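Drei Monate wohnt das Ketier Mic 23 jetzt bei mir, und weil mich nach jedem offenen Mikro jemand fragt, was das für ein Ding ist, schreibe ich es endlich mal auf. Kurz vorweg: Ich mache Stand-up, nebenberuflich und mit wechselndem Erfolg, dazu einen kleinen Podcast, in dem ich alte Nummern auseinandernehme. Tontechnik habe ich nie gelernt.

## Was drin ist

Im Karton liegen zwei Ansteckmikros, ein Empfänger, ein Ladeetui, zwei Windschütze aus Fell und ein Kabel, das für meinen Geschmack viel zu kurz ist. Bezahlt habe ich 200 Euro, im Angebot, irgendwann im Februar. Vorher hatte ich das Nerine Duo, das günstiger war und mir zweimal mitten im Programm ausgestiegen ist. Beim zweiten Mal ausgerechnet vor der Pointe mit der Schwiegermutter! Den Mitschnitt gibt es noch, man hört darauf acht Minuten Rauschen.

## Auf der Bühne

Ich stecke das Mikro an den Hemdkragen, den Empfänger lege ich hinten aufs Technikpult, und dann vergesse ich beides. Genau so will ich das haben. Im Keller vom Manole (niedrige Decke, laute Kühlung hinter der Bar, wer da mal gespielt hat, weiß Bescheid) kam meine Stimme sauber durch, und die Lacher aus den ersten Reihen waren auch noch drauf. Die brauche ich nämlich, wenn ich am nächsten Morgen nachhöre, welche Stelle gezündet hat und welche ich mir schöngeredet habe.

Was mich nervt: Der Clip ist aus Metall und ziemlich stramm. Bei dicken Pullis kein Thema, in einem dünnen Hemd hinterlässt er kleine Dellen, die beim Bügeln nur halb rausgehen. Und wer viel mit den Armen rudert wie ich, bekommt ab und zu ein Rascheln auf die Spur. Da hilft nur, das Mikro höher zu setzen, fast schon unters Kinn.

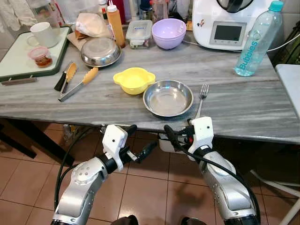 Der Akku hält bei mir einen ganzen Abend durch, also Soundcheck, zwei Auftritte und das Gequatsche danach, das ich regelmäßig aus Versehen mit aufnehme. Das Etui lädt beide Mikros nach, braucht selbst aber ewig an der Steckdose. Am besten hängt man es über Nacht dran.

## Im Podcast

Am Küchentisch klingt das Set ordentlich, mehr aber auch nicht. Mein altes Grimetti-Tischmikro hat einfach mehr Bauch in der Stimme, und wenn ich allein rede, nehme ich weiterhin das. Sobald ein Gast da ist, wechsle ich. Zwei Leute, zwei Clips, fertig, und keiner muss eine Stunde lang stocksteif vor einem Mikro sitzen. Kolleginnen und Kollegen von der Bühne können das sowieso nicht, die stehen beim Erzählen auf und laufen rum.

Die App zum Set könnt ihr euch sparen. Sie wollte ein Konto, dann ein Update, dann noch mal das Konto. Ich habe darin einmal den Pegel runtergedreht und sie seitdem nicht mehr geöffnet. Am Empfänger gibt es dafür ein Rädchen, und das reicht völlig.

## Würde ich es wieder kaufen?

Ja, für die Bühne sofort. Wer nur zu Hause aufnimmt, ist mit einem ordentlichen Tischmikro besser dran und spart noch was. Vier von fünf Punkten, einen ziehe ich für den Clip und meine Hemden ab. Falls jemand einen Ersatzclip aus Kunststoff kennt, der da passt, schreibt es bitte in die Kommentare, ich suche schon seit Wochen!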